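Sternora Support Forum > Label Printing > Solved tickets

Ticket 112: Labels print shifted down the page, last row lost
Status: Solved
Product: Sternora label designer, desktop version
Printer: Monti inkjet, rear feed

Original report
I run a small mail-order seed shop called Sandance and I print all my packet labels at home. Since the December update every sheet comes out 3 mm too low. My sheets hold 21 labels (3 across, 7 down) and the bottom row loses its barcode every time. Plain paper does the same thing. I love this program and I really want to get to the bottom of it!

What I tried first
Reinstalled the printer driver. No change.
Cleaned the feed rollers. No change, but wow, they needed it.
Printed the same file from my old laptop, which never got the update. Perfect alignment! So the printer is fine, and that was a very happy moment.

Reply from support
Thanks for the careful testing — the old laptop result helps a lot. Please open Page Setup and tell us what it says next to Top Margin Source. Also let us know whether your template came from our library or was made by hand.

Follow-up
Top Margin Source says "Printer default". The template is the Laltness seed packet one from the library, with my own logo dropped in. Photos attached.
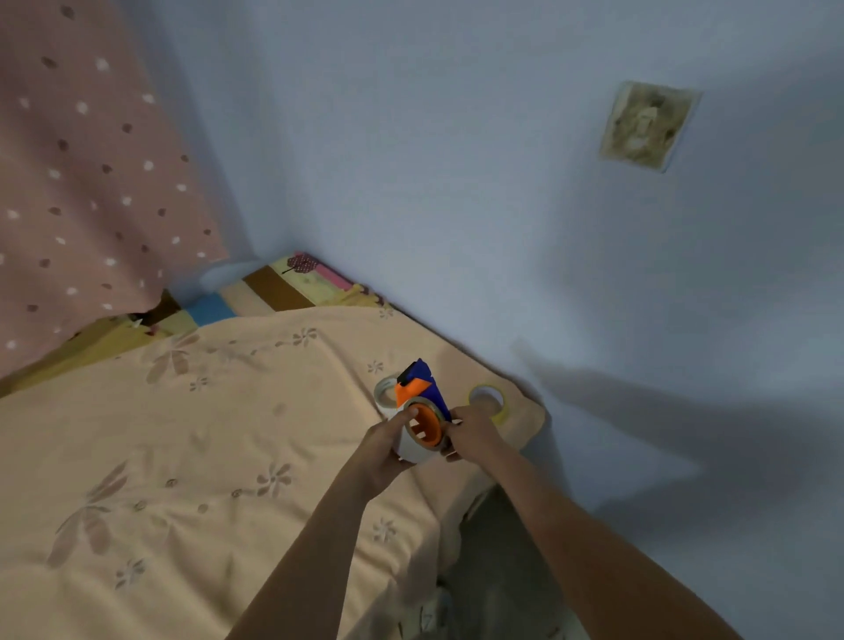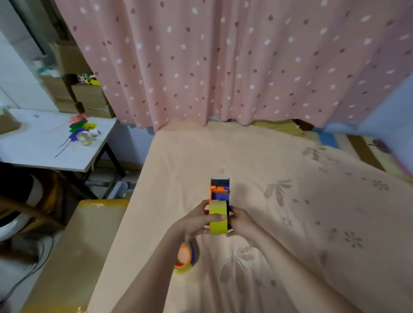
Attachments 1 and 2: tape and dispenser

Reply from support
Got it. The update switched older library templates from "Template" to "Printer default", so your printer's own margin is being added on top of the one in the file. Change the setting back to "Template", save under a new name, close the program and open the new file. Then print one test sheet on plain paper and hold it against a label sheet in front of a window.

Follow-up
That did it!! The test sheet lined up on the first go, and then I ran nearly a full pack of real labels with every barcode in place. I scanned the bottom row on each sheet and they all read.

One small thing for anyone else with this problem: the setting went back to "Printer default" when I opened the file from the Recent list. Opening it from the folder kept it right. I cleared the Recent list and now both ways work.

Reply from support
Great news, and thank you for the note on the Recent list. We could repeat it here and have passed it on as a separate bug. Marking this one solved.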